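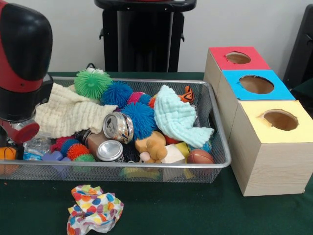 Consuelo Giraldo
Playroom organiser, Gál House

I'm a firm believer in the big wire basket – chuck it all in, sort it out later! Well, later has arrived. We've got spiky puffer balls in every colour, a floppy-eared dog with a pink nose, a little American football and (ahem) two drinks cans that want recycling, one of them properly squashed. The towel and the minty washcloth are off to the laundry. Toys get a wipe before they go back out – soft ones have their own wash in June. If you've got a spare lidded box at home, I'd love it.

Filed under: Playroom news, Tidying
Last updated: 19 Apr 2018
Contact us | © Gál House | Back to top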